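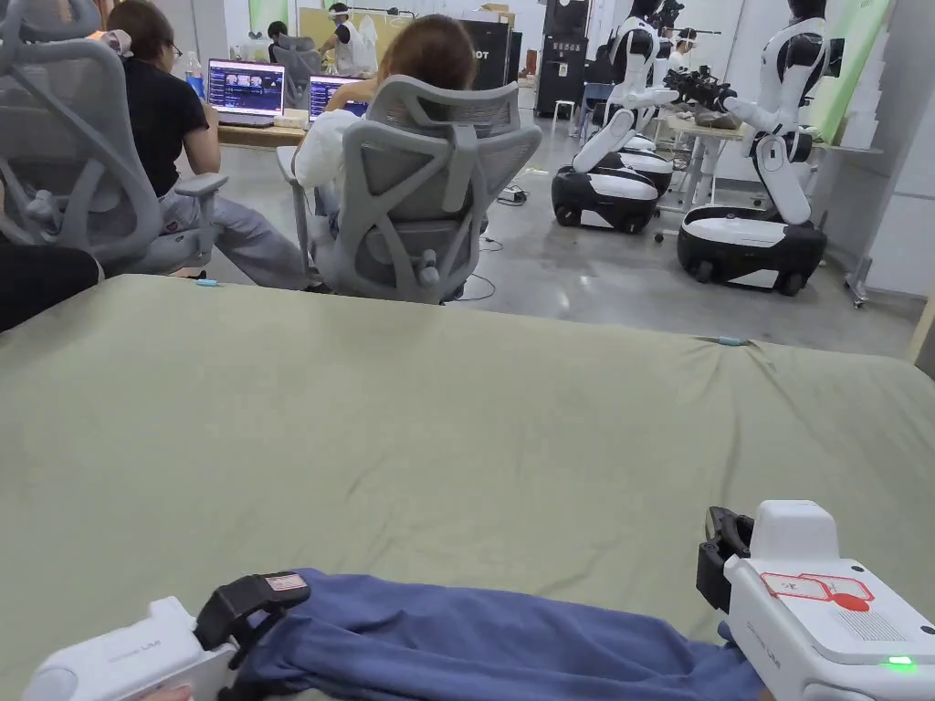
A folding surface should let the cloth slide but should never slide itself, one respondent wrote in the free comment field of our survey, and most of the bad folds in a student laundry come from the table and very few from the person. We took this remark as the starting point for the project. The respondent also asked why advice on folding always describes the garment and leaves out what is under it.

Folding Trousers on a Covered Table: Effect of Surface and Grip Position
Project report, second-year course in textile care and household work

1. Background

The laundry room at Tinville Hall has bare tables with a hard, smooth top. Residents fold on these tables or carry the clothes back to their rooms and fold on the bed. Both surfaces have problems. On the bare top, light cotton trousers shift when one leg is laid over the other, and the seams no longer line up. On the bed, the surface gives way under the hand and creases are pressed in.

A fabric cover on a hard table is a common answer in sewing rooms. The cover adds friction but the base stays flat. We wanted to know if the cover alone improves the fold, or if the way the garment is held before it is laid down matters more.

2. Materials

Two surfaces were compared: a bare laminate table and the same table with a plain woven cotton cloth, held at the edges with clips. The clips were placed outside the folding area so that the garment did not catch on them. A first attempt without clips was dropped after one session, as the cloth moved toward the person folding.

The garments were 13 pairs of cotton trousers in adult sizes, from two suppliers, Mavell and Akande. All were washed once before the tests with Vivitz liquid detergent and line dried. No softener was used. Pairs with elastic waistbands were left out. They do not lie flat and would have needed a separate method.

3. Method

Each trial started with the trousers in a loose heap on the table. The person folding carried out these steps:

Find the waistband and one hem.
Hold one end in each hand and pull until the cloth is straight along its length.
Lay the garment down parallel to the near edge of the table.
Smooth from the middle outward with the flat of the hand.
Lay one leg over the other and match the inside seams.
Fold in half, then in half again.

Two grips were used for the second step. In the corner grip, the cloth was pinched at the outermost point of each end. In the inset grip, it was pinched 2 inches in from each end. The remaining steps were the same.

After each fold we measured the offset between the two inside seams at the hem and recorded the folding time. A fold was rejected if a crease ran across the leg for more than half its width. In total, 162 folds were recorded over four afternoons.

4. Results

The covered table gave a smaller seam offset than the bare table with both grips. The difference was largest with the thinnest trousers. With the heavier Akande pairs it was small, and in some sessions the two surfaces could not be told apart.

The corner grip gave straighter edges. The inset grip was quicker to take but left a loose flap at each end, which folded under when the garment was laid down. Correcting the flap used up the time gained.

Smoothing took longer on the covered table. The hand moves the cover along with the trousers if pressure is too high, and the cover then has to be pulled flat again. This happened mainly near the middle of the long side, where the distance to the nearest clip was greatest. Adding a clip there reduced the problem but put it within reach of the sleeves of the person folding.

Of the folds made on the covered table, 7 were rejected for creases. All of them were made with the inset grip.

5. Sources of error

The folders knew which surface they were using. Folding time fell during each afternoon, and the order of surfaces was changed only between sessions. Seam offset was read with a steel ruler by one person and not checked by a second. Room humidity was not recorded.

6. Recommendations

For the laundry room, one covered table next to the bare ones would be enough for a trial period. The cloth should be washable, of one plain color, and larger than the table top on all sides. Clips should be fitted at the corners and along the far edge. The near edge should be kept clear.

The next group could repeat the tests with knitted garments, which stretch when pulled straight and may need a lighter grip. The recording sheets are stored with the course material on the shared drive.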